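Gradier Reading Room Opens Again to Neighbours

Jun 30, 2023

The reading room on Gradier Street is open again after the works on its floor and heating. Residents of the Nieto and Gosau buildings can use it every day until 9 in the evening, and no booking is needed.

The project was led by Morena Negri, who also chose the furniture. She wanted a place where people can stay for a whole afternoon, with their own work or with a book from the shelves. "Before, we had small desks against the wall and everybody sat with their back to the others," she said. "Now there is one big table, and people talk a little."

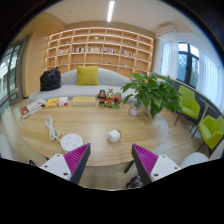
The round table in the reading room, with the grey sofa and the built-in bookshelf behind it.

Power was the most frequent request in the residents' survey, which received 213 answers. Visitors can bring a laptop, but they are asked to keep cables away from the side where people walk.

The catalogue has now 1604 titles, and 488 of them are for children. Ginevra Bortolotti, who looks after the lending, asks that borrowed books come back within 2 weeks — the old limit of one month is not valid any more. Books in other languages than English are especially welcome as donations.

A second room, for the Zirkine music group, should be ready in September.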